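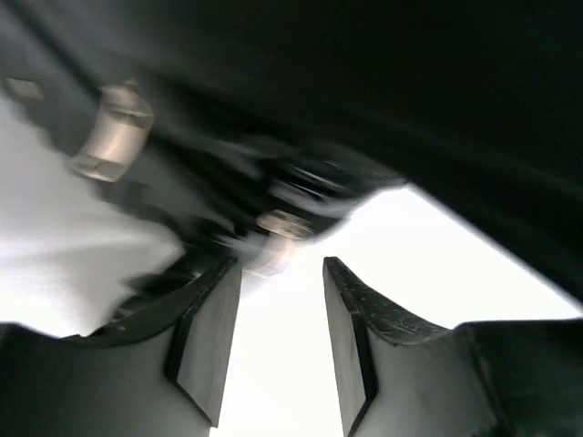 Monday, Junero cell, morning

Started with the fingers before switching anything on. The right one has picked up a fair crop of scuffs and fine scratches along its dark top rim, mostly near the tip. Ran a fingernail over them and none catch, so it stays on. Pads wiped down with a barely damp cloth, both sides, then the gap checked with the brass gauge. Closed position was out by a hair again. I re-zeroed it, cycled it 49 times and it came back to the same place every time - lovely to see after last week's wandering.

Wrist bolts next. One was a touch slack, lower left as you face the cell. I've put paint marks across all of them so we can tell at a glance if anything turns. Urmas, please don't polish them off!

Slow approach speed is now 10 per cent for anything with a zip. It was set for the Cusi boxes, far too brisk for soft goods, and the wrist camera gave us mush whenever the arm swung in close to something dark.

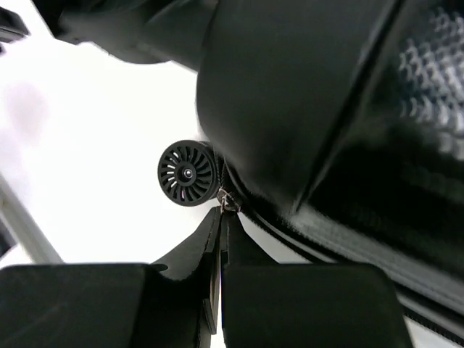 Zips are the job I've been itching to get to. The pull is small and sits tight by the wheel on this bag, so the jaw tips have to come up from underneath with hardly any room to spare. I taught a new waypoint short of the pull, with a pause, then a straight creep in. No sideways moves after the pause, please, whatever the planner suggests.

Exposure is still too high. The white behind everything blows out and the black bag goes to one flat lump in places. Tried 700 and 818 on the shutter setting and saved both under Flultum, but haven't picked a winner. Might be worth hanging a grey cloth at the back.

Vasiliauskas has the spare finger set in the Cistus drawer, bottom shelf, still bagged. If the scratches start to catch, swap both sides together and redo the zero.

Left to do: tidy the cable loop at the elbow, grease the rail, order more cloths.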